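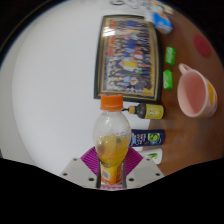 靠墙的木桌怎么收拾：饮料瓶、合影相框和礼品袋

作者：Cempaka Ginting
3月
分享 5　评论 2

家里靠墙的那张桌子最容易堆东西。进门顺手放一瓶果汁，过两天多了一个礼品袋，墙边的相框前面再摆几个小盒子，桌面就只剩中间一小块能用。这篇写的是我收拾这类桌子的做法，重点是没喝完的饮料、带玻璃的相框和纸袋这几样，因为它们常常挨在一起，又各有各的麻烦。

全程不用买什么。一块干的超细纤维布，一块拧干的湿布，一个能装下桌上零碎的浅盒，够了。我用的是Umell的布和Dobos的收纳盒，换成旧T恤和鞋盒盖也一样。

第一步：先处理开过的饮料

饮料放在最前面处理，顺序不要换。木桌面和玻璃相框都怕果汁，带果肉的橙汁干了以后发黏，渗进木纹里更难擦。

先拧紧瓶盖，再拿起来。拿瓶身，不要捏着盖子提，有的瓶盖看着是盖上的，其实只搭了一圈螺纹。拿开之后马上看瓶底下面的桌面，有水印就用干布按一下，把水吸走，不要来回抹。

接下来决定留还是倒。已经开封的果汁，按标签上写的开封后保存办法来，标签看不清或者想不起什么时候开的，就倒掉。还要喝的放进冰箱，在瓶盖上贴一小条纸胶带，写上开瓶的时间。我以前嫌这一步啰嗦，后来冰箱里同时有两瓶一样的橙汁，分不出先后，只好都倒了，从那以后就一直贴。

只剩一个底的瓶子最容易被留在桌上，扔了觉得可惜，喝又不想喝。我的规矩是当场喝完或者当场倒掉，不放回原处。倒完用清水涮一下，果肉容易挂在瓶肩和瓶底，加一点水盖上盖子摇几下再倒。瓶子沥干，瓶身标签能撕就撕，瓶盖是否要分开扔看当地回收点的要求。

第二步：把相框前面腾出来

相框靠墙放在桌上，前面最好不要立高的东西。瓶子放在合影正前面，总有一部分人被挡住，拿瓶子的时候手一偏还会碰到玻璃。

先把前面的东西一件件移到桌子另一头，再动相框。大的相框用双手，一手托下边，一手扶侧边，平着拿出来，不要拖。拖会在木桌上留下划痕，下边框的漆也容易磨掉。

靠墙放的相框要检查这几处：

- 下边是否贴了防滑垫。没有的话剪一小条毛毡或者硅胶垫，左右各贴一块。
- 背板的卡扣是否都压好。松了的卡扣会顶着墙，相框立不稳。
- 上边与墙接触的地方有没有蹭出灰印。白墙尤其明显，用干净的橡皮轻轻擦，多数能去掉。

倾斜的角度不要太陡，也不要太平。我的做法是让下边离开墙一小段，用手指在上边轻轻一推，不晃就行。家里有小孩或者猫的，还是挂起来省心。

擦玻璃的时候，水喷在布上，不喷在玻璃上。水会顺着玻璃流进边框里，照片一受潮就会贴在玻璃上，揭不下来。边框带金色内线的，那一圈只用干布，酒精和玻璃水都可能把颜色擦掉。

深色衣服多的大合影，玻璃上有一点灰就很显眼，还容易反光。擦完站到平时坐的位置看一眼，如果正好反着灯，把相框朝一边转一点，或者往旁边挪一挪。

第三步：礼品袋先清空，再决定去留

纸袋的问题在于它一直立在那里，里面装着什么却没有人记得。白色的袋子靠着白墙，时间长了根本注意不到。

把袋子里的东西全部拿出来。礼物归礼物的位置，卡片和收据分开，填充纸揉过的直接回收。要送出去的，在提绳上挂一张小纸条，写上送给谁，不要写在袋子上，写了就没法再用。

空袋子看三个地方：提绳有没有松，底部有没有塌，正面有没有印脏。都没问题的压平，立着收进柜子里，大的在后，小的在前。正面印着“GIFT”这种大字的袋子最好留，过什么节都能用。印了店名和日期的，我一般不留。

需要暂时留在桌上的礼品袋，放在相框旁边，不要放在前面，提绳理直，朝墙那一侧靠。旁边不要放饮料，纸袋底沾了水会软，提起来就漏。
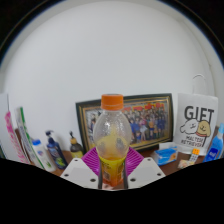 第四步：小盒子和线材集中到一处

桌边剩下的多半是小东西，药盒、包装盒、充电线、说明书。不用当场细分，全部放进浅盒里，端到光线好的地方再看。

空包装盒除非还在保修期内，拆平扔掉。线材一根一根理开，绕成圈，用魔术贴或者面包袋上的扎带扎住，认不出是什么设备的线先单独放一个袋子，写上月份，到下个季度还没用上就处理掉。

浅盒最后放回桌上也可以，位置选在相框的另一侧，高度不要超过相框下边框太多。

第五步：擦桌面

桌面上的东西都拿走以后再擦，绕着东西擦等于没擦。木桌顺着木纹，先用湿布，再马上用干布跟一遍。湿布要拧到不滴水。

桌面有黏的地方，多半是果汁。用温水浸过的布盖在上面5分钟，让它自己软开，再擦掉。不要用刀片刮，也不要用百洁布粗的那一面。打过蜡或者上过油的桌面，盖的时间短一些，先在不显眼的角落试。

靠墙那一条缝容易积灰，把布折成细长的一条，用尺子顶着伸进去，从一头拉到另一头。

第六步：放回去

先放相框，再放纸袋，然后是浅盒。饮料不放回来。如果平时确实会在这张桌子上喝东西，就在离相框最远的一角放一个杯垫，瓶子和杯子只放在杯垫上。

放完以后前面应该空出一块，至少能放下一本摊开的书。放不下，说明还有东西该进柜子。

平时怎么保持

每天晚上睡前看一眼桌面，有瓶子就拿走。相框玻璃每隔2周干擦一次，纸袋到手当天清空。我家现在做到前一条，后面的偶尔会忘。

评论（2）

Roel Van den Broek：相框下面我用的是冰箱门上的旧密封条，剪一段贴上去，不滑，颜色也是白的，看不出来。

Veerle Declercq：果汁印我用温水盖过，上过油的桌子会发白，晾干以后薄薄补一层木油就好了。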